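4.3 Setting out the serving spoons

This section covers the serving end of the Tevellow sideboard kit once the cloth is down (section 4.1) and the plates are stacked (section 4.2). If you skipped ahead because the guests are already in the hallway, go straight to step 4 and hope.

Before you start

You will need the cloth, the spoons that go with tonight's dishes, and one dry tea towel. Set the cloth aside if it has been folded since July. It will have opinions about lying flat, and it wins most arguments that don't involve an iron.

Steps

1. Spread the cloth with the hem facing down. Smooth it from the center outward with the flat of your hand.

2. Leave a hand's width of bare cloth along the side where people will reach in. Someone will put a glass there anyway.

3. Wipe each spoon with the tea towel, including the neck. On decorated handles the polish collects in the scrollwork and stays there, sometimes for generations.

4. Lay the spoons side by side, bowls pointing away from the diner and handles toward them. Guests pick up whatever end is closest, and you want that to be the handle.

5. Put the slotted spoon on the left and the solid spoon on the right. Left-handed households may swap them, provided the whole household can agree.

6. Check that no handle hangs over the table edge. Sleeves catch on these.

NOTE: A slight overlap at the bowls is fine and saves room. Stacking the spoons is not fine, and sounds like a dropped drawer when the first person helps themselves to peas.

NOTE: The pair doesn't have to match. Cherry Mae Buenaventura, who tested this section at Kidgate, served 8 people with spoons from two different sets and received one comment, from her brother.

CAUTION: Spoons with wood or wrapped handles must not go in the dishwasher or stand in a jug of water. The collar works loose, and the bowl parts company with the handle – usually over the gravy.

CAUTION: Do not rest a spoon straight from a hot dish on the cloth. Use the rest supplied in bag 2.
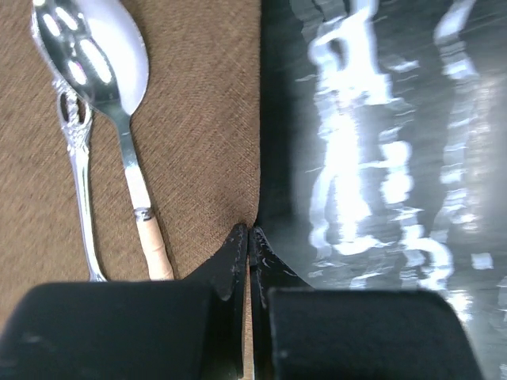

Fig. 4-3. Slotted spoon on the left, solid spoon on the right, handles toward the diner.

7. Bring the dishes out and put each one behind its own spoon. The slotted spoon goes with anything that sits in liquid. The solid one goes with anything you would like to arrive with its sauce.

8. Step back and leave it alone. Further straightening is not covered by this guide.

If a spoon rocks on the cloth, turn it over once to check for a bent neck. Replacement serving spoons are listed under part 483 in the back pages. Continue to 4.4, Napkins.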